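The hall at Maltwood had 124 chairs to put away, and my sister had bet me a curry that the Gidero would give up before the tea urn went cold. I said it'd manage. I'm soft on machines – always have been – and I'd already picked my curry.

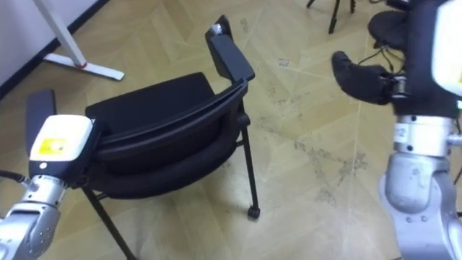

My sister reckoned a robot that needed that long over one black chair had no business near her kitchen. Fine, I told her, but when did you last stack one without swearing?

She went off to rinse the cups. I stayed put with my coat on, whispering "go on, lad" at it like it was the 18 to 1 shot at Bradau.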